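How to make a bootable USB and install a lightweight Linux on an old laptop, keeping Windows

Many people have an old laptop in the cupboard that is too slow for the current Windows but still has a good screen and keyboard. In this guide I will show how to install Fostarell, a small Linux system, next to the Windows which is already there. When you finish, the laptop will ask you at each start which system you want.

I wrote the steps for a person who has never done a dual boot before. If you already know how to prepare a USB stick, you can go directly to Step 4.

What you will need

A laptop with a 64-bit processor and at least 4 GB of memory. With 2 GB it will start, but the browser will be painful.

A USB stick of 8 GB or more. Everything on it will be deleted, so please copy your files from it first.

An external drive for the backup.

The power adapter. Please do not install on battery.

A second device, for example a phone, so you can read this page while the laptop is restarting.

You also need some free space on the Windows drive. Fostarell itself uses less than 15 GB, but I recommend to give it 40 GB, so there is a place for updates and for your own documents.

Step 1. Make a backup

I know that everybody skips this step. Please don't skip it. We are going to change the size of a partition, and if the power goes off at the wrong moment, you can lose the whole drive.

Copy your Documents, Pictures and Desktop folders to the external drive. Then open a few of the copied files to see that they really open. If you use an email program that stores the mail on the computer, copy its folder also.

Check if BitLocker or "Device encryption" is turned on. In Windows, open Settings and type the word encryption in the search field. If it is on, save the recovery key on paper or in your Microsoft account before you do anything else. After a change in the boot settings, Windows may ask for this key, and without it you can not get in. I prefer to turn the encryption off before the installation, and to turn it on again when everything works.

Step 2. Make free space for the new system

Right click on the Start button and choose Disk Management. You will see your drive divided in several blocks. The big one is normally C:.

Right click on C: and choose Shrink Volume. Windows will calculate for some time. In the field for the amount to shrink, write 40960, which means 40 GB in megabytes. Click Shrink.

After this you will see a black block named Unallocated. Leave it like this. Do not create a new volume there, the installer will do it.

If Windows offers you much less than you need, the reason is usually a file that can not be moved, such as the hibernation file or the page file. Open the Command Prompt as administrator and type:

powercfg /h off

Restart and try again. On my own laptop this changed the offer from 8 GB to 77 GB. This command also turns off Fast Startup, and we want this anyway, as Fast Startup keeps the Windows partition locked and then Linux can only read it.

Step 3. Write the system to the USB stick

Download the Fostarell ISO file. Choose the "desktop" edition and not the "minimal" one, as the minimal edition has no graphical installer.

When the download is finished, check the file. In the Command Prompt go to your Downloads folder and type:

certutil -hashfile fostarell-desktop.iso SHA256

Compare the result with the line on the download page. You don't have to compare every character, but look at the first ten and the last ten. If they are different, the file is damaged and you must download it again.

Now open the USB writing tool. I use Skilport, but any similar program will do the job. Select the ISO file, then select your USB stick. Look carefully at the size and the letter of the drive, so you don't choose the external drive with your backup. For the partition scheme select GPT, and for the target system select UEFI. Press Write and wait. On a USB 2.0 port it can take 20 minutes, and the progress bar may stand still near the end. Let it finish.

Step 4. Start the laptop from the USB

Shut down the laptop completely. Put the stick in, switch on, and press the boot menu key several times. The key depends on the manufacturer:

Acer: F12
Asus: Esc or F8
Dell: F12
HP: Esc, then F9
Lenovo: F12, or the small Novo button
Toshiba: F12

In the menu choose the line which has the name of your stick with the word UEFI before it. If there are two lines for the same stick, one with UEFI and one without, take the one with UEFI. This is important. When Windows is installed in UEFI mode and Linux in the old mode, the start menu will not be able to show both.

If the stick is not in the list, go into the firmware settings and look for "USB boot". It must be Enabled. Fostarell can start with Secure Boot on, but if you get a red message about an invalid signature, turn Secure Boot off and try again.

Step 5. Try it before you install

The first menu has two choices, Try and Install. Choose Try. The system will run from the stick and will not touch your drive.

Spend ten minutes here. Connect to the Wi-Fi, play a video with sound, change the brightness, close the lid and open it again. If the Wi-Fi does not work in the Try mode, it probably will not work after the installation either, and you will need an additional driver. It is better to know this now, when nothing is changed.

Step 6. Install

Double click on Install Fostarell on the desktop.

1. Choose your language and keyboard. For Australia the keyboard is English (US) in most cases, even if the language is English (Australia). Type a few symbols like @ and " in the test field.

2. When it asks about the type of installation, select "Install alongside Windows". If you don't see this choice, go back and check that you started the stick in UEFI mode.

3. The installer will show the free space from Step 2. Check that the size is correct. Never select "Erase disk", unless you want to say goodbye to Windows.

4. Write your name, a name for the computer and a password. Use a password that you can remember, as there is no easy way to recover it.

5. Press Install. It takes between 15 and 30 minutes, depending on the drive.

When it is finished, it will ask you to remove the stick and press Enter.

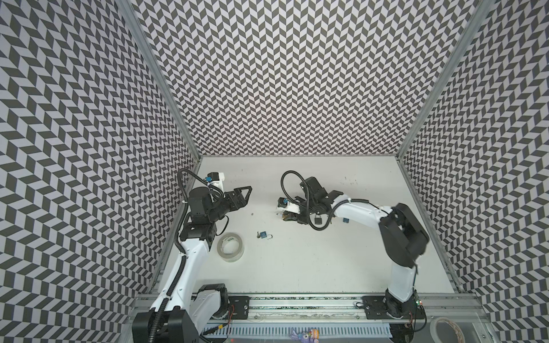 Tayla Treloar
Contributing writer, Desktop and Operating Systems

Step 7. The first start

You should now see a dark menu with Fostarell on the first line and Windows Boot Manager further down. Try both of them. Start Windows first, let it check the disk if it wants, and shut it down in the normal way. Then start Fostarell and run the updates from the Software icon.

The menu waits ten seconds and then starts the first line. If other people in the house use Windows more often, you can change the order. Open a terminal and type:

sudo nano /etc/default/grub

Find the line GRUB_DEFAULT=0 and change the zero to the position of Windows in the menu. The counting begins from zero, so the third line is number 2. Save with Ctrl+O, exit with Ctrl+X, and then type:

sudo update-grub

Common problems

The laptop starts directly in Windows. Go to the firmware settings, find the boot order and move Fostarell above Windows Boot Manager. On some older HP models the order comes back after every restart. In this case use the Esc and F9 keys to choose by hand.

The clock is wrong in Windows. Linux saves the time as UTC and Windows saves it as local time. In Fostarell type this command:

timedatectl set-local-rtc 1

Black screen after the menu. On the Fostarell line press E, find the words "quiet splash" and add nomodeset after them, with a space between. Press F10. If the desktop appears, install the graphics driver from the Drivers window and restart.

Windows asks for a recovery key. This is the BitLocker key from Step 1. Type it once and it should not ask again.

How to remove it later

Start Windows, open Disk Management and delete the Linux partition. Then extend C: into the free space. The old entry will stay in the boot menu of the firmware, and you can delete it there or just leave it, it does no harm. Before you delete the partition, be sure that Windows Boot Manager is first in the boot order.

Updated in February: the command for the clock was corrected. Thank you to Bevan Ellery for writing to me about it.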